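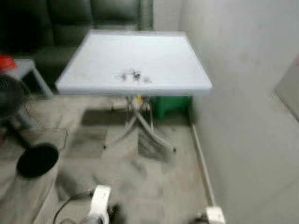

Gun-woo Joo escribió:
Antes de tocar nada de los dedos yo miraría la base. Con el brazo extendido y la mesa a esa altura, cualquier holgura en la columna se multiplica en la punta. ¿Has medido cuánto cabecea el mástil al frenar?

torno_y_lima escribió:
Medido, sí, con un reloj comparador apoyado en la pared y la plataforma parada en seco desde velocidad de aproximación. En la punta del dedo salen 14 mm de pico a pico con el brazo estirado, y tarda en asentarse. Con el brazo recogido el movimiento casi no se aprecia.

Pongo los datos del montaje para quien entre ahora:

Base: plataforma con ruedas de tracción diferencial, reductoras Flomton.
Columna: perfil de aluminio atornillado a la base con escuadras.
Brazos: dos, con pinza de dedos blancos impresos.
Control: placa Wernmont, firmware sin modificar salvo los límites de par.
Cámara: en la cabeza, mirando hacia abajo en ángulo fijo.
Mesa de pruebas: plegable, blanca, patas cruzadas en X, reborde ligeramente levantado en el tablero.
Suelo: baldosa grande, juntas normales.

La tarea es acercarse a la mesa, localizar un grupo de piezas pequeñas cerca del borde delantero y pasarlas de una en una a una bandeja. La navegación llega bien. Falla la toma: el dedo baja desplazado y empuja la pieza.

marisma escribió:
¿Desplazado siempre hacia el mismo lado o con dispersión? Si es siempre el mismo, es calibración mano-ojo y la columna te da igual. Si hay dispersión, Gun-woo tiene razón.

torno_y_lima escribió:
Las dos cosas. Hay un sesgo hacia el operador (hacia el robot, quiero decir) y encima una dispersión lateral. El sesgo lo quito con un offset y al día siguiente ha cambiado.

marisma escribió:
Un offset que cambia de un día para otro suele ser el cero de la articulación del cuello. ¿Haces homing de la cabeza al arrancar o te fías del encoder?

torno_y_lima escribió:
Me fío del encoder. Es absoluto.

marisma escribió:
Absoluto en el eje del motor, supongo. Si la polea va con prisionero sobre eje redondo, el encoder te dirá siempre lo mismo y la cámara apuntará a otro sitio. Marca polea y eje con rotulador y mira si se separan las rayas.

rodamiento_viejo escribió:
Yo empezaría por otro lado. Una mesa plegable de patas cruzadas tiene juego en la articulación del centro, y el tablero baja o se desplaza según dónde apoyes. Si el dedo toca el tablero antes que la pieza, la mesa se mueve y tú lo lees como error de posición. Con una mesa rígida descartas eso en una tarde. No entiendo por qué la gente prueba pinzas sobre muebles de camping.

Gun-woo Joo escribió:
No estoy de acuerdo. Si el robot tiene que trabajar en una casa, la mesa de la casa es la que hay. Lo que sí haría es separar el ensayo en dos: primero sin contacto, comparando la punta con una referencia fija, y luego con contacto. Si en el ensayo sin contacto ya sale la dispersión, la mesa queda descartada sin cambiar de mesa.

rodamiento_viejo escribió:
Para una demo vale la mesa que hay. Para buscar un fallo, no. Se busca el fallo con el menor número de elementos flojos en la cadena, y esa mesa es uno.

torno_y_lima escribió:
Haré el ensayo sin contacto. Respecto a la mesa, la dejo: es plegable porque la habitación se usa para más cosas y tengo que recogerla.

pico_de_loro escribió:
Una pregunta de otro tipo. ¿La segmentación la haces con la base en movimiento o esperas a que pare? Con la base rodando y exposición automática en interior, los bordes de las piezas pequeñas se te van a varios píxeles y el centroide sale donde quiere. Yo tuve el mismo síntoma con tornillería y lo pasé muy mal con el brazo hasta que registré las marcas de tiempo: la pose de la base y el fotograma no correspondían.

torno_y_lima escribió:
Segmento durante la aproximación y refino al parar. El refinado se dispara cuando la odometría da velocidad cero.

pico_de_loro escribió:
Velocidad cero en las ruedas. La cabeza sigue oscilando, por lo que has puesto arriba. Estás refinando con la columna todavía en movimiento.

torno_y_lima escribió:
Puede ser. No tengo IMU en la cabeza, solo en la base.

marisma escribió:
No te hace falta IMU. Compara dos fotogramas seguidos en una zona con textura y espera a que el desplazamiento baje de un umbral. El borde del tablero te sirve, tiene buen contraste contra un fondo oscuro. La baldosa no la usaría, el moteado es demasiado tenue.

Gun-woo Joo escribió:
Y baja la deceleración. La rampa por defecto de la Wernmont es trapezoidal y excita el primer modo de cualquier columna alta. En curva S mejora mucho, aunque tardes algo más en llegar.

torno_y_lima escribió:
Resultados. Día 22 de julio de 2026, misma mesa, mismas piezas.

Ensayo sin contacto, rampa trapezoidal, refinando al parar las ruedas: la dispersión lateral sale igual que antes. La mesa queda fuera de sospecha para esa parte.

Ensayo sin contacto, rampa en S y espera por diferencia de fotogramas: la dispersión lateral desaparece en lo que soy capaz de medir con un calibre. Queda el sesgo hacia el robot.

Polea del cuello: rayas separadas. El prisionero apretaba sobre redondo, como decía marisma. He limado un plano en el eje y he puesto fijador de roscas medio.

Con contacto, después de todo lo anterior: 7 intentos, todas las piezas tomadas menos una, que resbaló al cerrar.

marisma escribió:
Recalibra la mano-ojo desde cero ahora que la polea está fija. El offset que tenías metido ya no significa nada.

torno_y_lima escribió:
Lo quité antes de los ensayos con contacto. Calibración nueva con tablero de ajedrez pegado a un cristal.

rodamiento_viejo escribió:
Siete intentos son muy pocos para dar nada por cerrado. Y la que resbaló me interesa más que las otras. ¿Dónde estaba?

torno_y_lima escribió:
La más cercana al borde delantero. El dedo entró tocando el reborde del tablero y se quedó algo alto.

rodamiento_viejo escribió:
O sea, contacto con la mesa.

torno_y_lima escribió:
Contacto con la mesa, sí. Pero el tablero no se movió, lo tenía con el comparador puesto. Se flexó el dedo.

pico_de_loro escribió:
¿Qué material y qué orientación de capas? Si las capas van perpendiculares a la longitud del dedo, además de flexar se te va a partir por la raíz.

torno_y_lima escribió:
PETG, impreso tumbado, capas a lo largo. El cuerpo es grueso y redondeado, el problema está en la punta, que la afiné para piezas pequeñas. Puedo engrosarla o ponerle un inserto de acero.

Gun-woo Joo escribió:
Inserto. Un fleje de galga de espesores vale, embutido en caliente. En el hilo de Plelport sobre pinzas paralelas hay varios que lo llevan desde junio y no he leído que se les suelte.

marisma escribió:
Discrepo con el inserto. Con punta rígida y reborde metido en la trayectoria, el esfuerzo se va a la reductora de la muñeca. Prefiero la punta blanda y una bajada en vertical desde más adentro, con el punto de aproximación desplazado hacia el centro de la mesa. Cuesta unas líneas de código.

Gun-woo Joo escribió:
Y te deja sin coger lo que esté pegado al borde, que es donde ha fallado.

marisma escribió:
Para eso tiene dos brazos. Uno arrastra la pieza hacia dentro y el otro la toma.

torno_y_lima escribió:
Lo del arrastre me gusta, aunque el planificador que uso no coordina los brazos, los trata por separado con una zona de exclusión en medio. Voy a probar primero el inserto en un solo dedo, con el límite de par de la muñeca bajado, y dejo el otro como está para comparar.

rodamiento_viejo escribió:
Si bajas el par mira que no pierda posición con el brazo estirado. Alimentando a 7 V los servos pequeños van justos.

torno_y_lima escribió:
La muñeca va con convertidor propio, separada de la línea de la pinza. Lo compruebo de todos modos con el brazo en horizontal y la pieza más pesada.

pico_de_loro escribió:
¿Puedes subir el trozo de código de la espera por diferencia de fotogramas? El umbral fijo a mí me da falsos positivos cuando cambia la luz de la ventana.

torno_y_lima escribió:
Lo subo cuando lo limpie. El umbral lo normalizo con el contraste medio de la franja del borde, y si pasa el tiempo máximo sin asentarse, la base retrocede y repite la aproximación.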